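About Flarnard

Flarnard is a shared workshop behind the old bus depot in Farulen. We build robots slowly and on the cheap, and we don't believe most of what is claimed for them.

Our main build is an arm called Flaston. The plans promised a working gripper in 2 weekends. It took us most of a winter, and we still wouldn't let it near a full mug. Lifting a plastic box by the rim sounds easy – try it with soft fingers and a cheap motor.
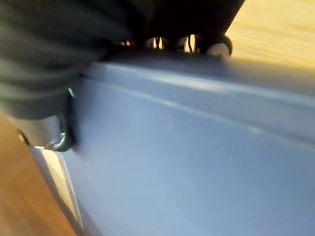
Will a home-built robot save me any housework?

We doubt it. You will spend far more hours fixing it than it gives back, and a decent one costs about 200 pounds in parts before you've broken anything.

People still come, and we're glad of it. The benches are open on Saturday from ten, and the kettle works. We keep a log of every failed grip, 121 pages so far, and newcomers are asked to read some of it before they order motors.

The name over the door, Ait Ali, belongs to the shop that was there before us. We left it up. The sign is better made than anything we've built.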